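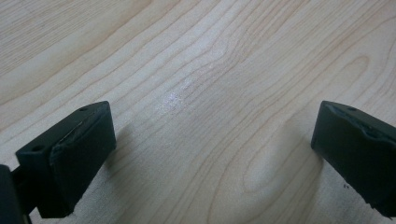
Wood Grain, Up Close

Last updated: Thursday, August 14, 2025

Welcome to the tabletop page! If you came over from my longer post on the kitchen you already know I have a thing about wood grain, and if you didn't, well, you're about to find out. I've been meaning to put this page together since May, when I finally got serious about learning what all those lines and loops are called and how they get there. My sister says I'm the only person she knows who can sit down to a nice lunch and spend it looking under the placemat. She isn't wrong.

I should say right away that I'm no woodworker. I took a short evening class with Renato Agbayani, a very patient man with a shop full of offcuts, and most of what I know about tables comes from him or from the mistakes I made afterward. I've tried to keep the words simple. If I've got something wrong, write to me and I'll fix it (the last time I got something wrong I heard from five of you in one afternoon, and I loved every message).

So, pale wood. For years I didn't care for it. I grew up with a dining table so dark you could lose a black olive on it, and I thought that was how a table was supposed to look. Blond wood was for schools and waiting rooms. Then I started spending time at tables like these and I came around completely. On a dark table the grain hides and you have to go hunting for it. On a light one it's all right there at breakfast, creamy parts and tan parts and the odd streak with a little pink in it, and it changes every time you move your chair!

The shape I always look for first is what people call the cathedral. It's the pointy, loopy one, like arches stacked up inside each other. You get it when a board or a sheet of veneer is sliced so that the knife runs along the growth rings instead of straight across them, so the rings come out as long ovals and curves. Slice the same log another way and you get straight lines, neat as a notebook page. I like the straight ones fine, but I can't look at them for long. With a cathedral I just keep following the loops around with my finger until the coffee goes cold.

Renato had us do an exercise with tracing paper that I still recommend. Tape a sheet down flat, rub a soft pencil over it very lightly, and see how much of the pattern comes through. On a table with a smooth finish you'll get next to nothing, but on raw wood you can get a lovely soft print. I did 3 of them and framed the best one. It hangs in my hallway and visitors think it's a map of a river.

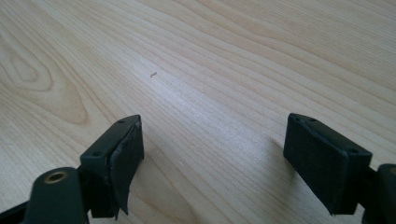 Light makes such a difference to a tabletop. A finish with even a bit of gloss will throw back whatever is overhead, and the grain goes pale and faint right where the shine lands. Walk a couple of steps to the side and the lines come back, and some other patch goes white instead. I used to find this annoying. Now I do a slow lap of any new table before I sit down, which takes a minute and makes waiters nervous.

Big ovals are my favorites, the kind with ring inside ring, stretched out long and pulled to a point like a flame. They often run warmer in color than the wood next to them, more golden, and your eye goes straight there. Once you've noticed one you'll use it as a landmark forever. At my aunt's house we all knew our places by the grain – mine was "by the eye," and my cousin had "the ripples," and there were real arguments if anybody sat in the wrong spot.

The other thing about a pale table is that it shows everything. A single crumb the size of an eyelash will sit there looking at you from across the room. I wipe mine down with a soft cloth, barely damp, going the same way as the grain, and then again with a dry one. I don't use sprays anymore. I once cleaned a side table with something lemon-scented and it left a haze that took me most of a weekend to get off. Plain water, a drop of dish soap if there's jam involved, and that's the whole routine.

A few of you have asked about sun. Pale wood does tend to yellow with time, some kinds more than others, and it'll do it unevenly if you leave a bowl or a runner in the same place all year. I move my fruit bowl whenever I think of it. My neighbor didn't move hers and now has a perfect pale circle in the middle of her table, and I have to admit I find it kind of pretty.

You've also been asking me how to tell solid wood from veneer, and that needs a page of its own. The quick check is to look at the edge and see whether the lines on top carry on over the side. If they stop dead, ask some questions. Plenty of veneer is beautiful, by the way, and I won't hear a word against it.

Next up I'm hoping to do floors, if I can get my knees to agree to it. And if you've got a table with a good flame or a really wild set of loops in it, tell me where you sit!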